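Aug 14, 2026 – Towel folding, terry stock

Switched from the flat-weave napkins to the terry hand towels Hanane ordered from Donddale. Washed at 90 before use, no softener. Pile is thicker than the last lot and corners are harder to tell apart once the cloth bunches. Felt brushed down before starting.

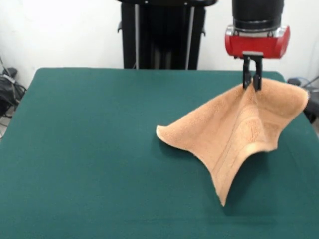
Peach-orange towel, single-point hold over the green felt. Lower corner just short of the surface.

Woven border is faint but usable as a reference for the hem side. Plan: lay out border toward the near edge, fold in half, then thirds. Marwa wants 2 finished stacks for comparison with the napkins. Still to do – weigh the towels, ask Lungile about the spare felt.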